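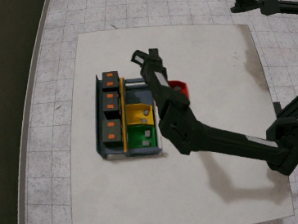 Jornada de puertas abiertas en Zultex, Groltdale – hilo rápido

1/ Vengo de la visita y escribo en el tren, perdonad las prisas. Robots de dos brazos, cajas de colores, mucho simulador. Voy por orden si me da la batería.

2/ Llegada. Cola en la puerta, pegatina con tu nombre, café aguado. Nos parten en grupos y a mí me toca el de simulación, que era el que quería. Los del taller físico van por otro pasillo, en otro turno.

3/ La sala: una pantalla enorme y dos puestos con teclado. El entorno se llama Skála (con tilde, lo corrigieron dos veces). Lo usan para ensayar una tarea antes de llevarla al banco de verdad.

4/ La tarea, muy de logística: piezas y cubetas pequeñas, cada cosa a su hueco. Una bandeja gris con una tira amarilla en medio, cubeta amarilla, cubeta verde. Y el brazo negro viniendo desde el lado, con la pinza abierta. Vista casi desde arriba se entiende todo mucho mejor.

5/ Detalle friki: la hoja blanca de debajo tiene una mancha marronácea. En un simulador! Pregunté. Que meten suciedad en las texturas a propósito, para que la cámara no se acostumbre a mesas impolutas. Me encantó.

6/ Cifras que dieron en la charla: 2.000 episodios simulados para esta tarea y otros 2.000 de una versión anterior que ahora solo guardan para comparar. De la tanda nueva, 749 revisados a mano. A mano!! Alguien se ha sentado a ver eso uno por uno.

7/ Lo que más tiempo nos llevó: las cámaras. La misma celda desde varios sitios, y según dónde te pongas parece otra máquina. De lado ves la estructura azul sobre la mesa y los brazos saliendo de sus bases, y entonces caes en lo alto que llega el codo del brazo derecho, casi al techo 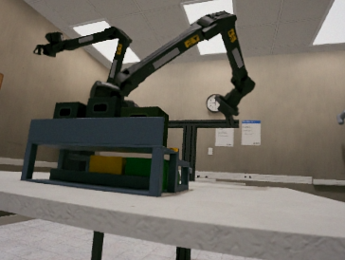

y claro, desde arriba eso no lo hueles. Una señora del grupo preguntó si no chocarían los dos brazos entre ellos. Respuesta corta: en el simulador chocan las veces que haga falta y no se rompe nada. Respuesta larga: planificador, zonas prohibidas, etc. Me perdí a la mitad.

8/ Lo de las zonas prohibidas lo explicó bien otro técnico con dos cajas de cartón y los codos. Mejor que las diapositivas, la verdad.

9/ También han modelado la habitación: reloj de pared, papeles colgados, paneles de luz en el techo. Yo pensaba que era decoracion. Dicen que el fondo cuenta, sobre todo la luz, y que una pinza negra delante de un panel encendido se recorta muy distinta que contra la pared beige.

10/ Nos dejaron tocar el puesto. Mando de dos palancas, marca Peron, bastante duro. Mover un brazo, bien. Mover los dos a la vez – un desastre, yo por lo menos. El chaval de al lado le cogió el punto enseguida, debía de tener doce años.

11/ Cambiando la cámara desde el teclado se puede bajar casi al nivel de la mesa. Mi favorita. Ahí se ven las cubetas de abajo en fila, roja, amarilla y verde, y las negras arriba con su hueco para meter la mano.

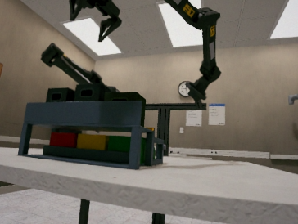

Tiempo de lectura: 4 min

12/ Sigo, que he cambiado de tren. Desde ese ángulo bajo las de colores quedan medio tapadas por el borde oscuro de delante. Le pregunté al del teclado si eso no era un problema y me dijo que por eso hay más de una cámara. Vale, pregunta tonta.

13/ Lo flojo: la charla comercial del final. Larga. Muchas flechas. Ni una palabra de precios ni de qué pasa cuando una cubeta llega torcida, que es lo que quería saber medio grupo.

14/ Lo bueno: gente que contesta "no lo sé" cuando no lo sabe. Y lo de enseñar el simulador tal cual, con sus texturas borrosas y todo.

15/ Si vais, el turno de las 4 de la tarde iba mas vacío y te dejan más rato con el mando. Repiten en julio. Llevad algo de comer, que en Groltdale a esa hora está todo cerrado.

16/ Me queda por contar el taller físico, que vi solo por el cristal. Si consigo plaza en julio abro otro hilo. Llego a mi parada, corto.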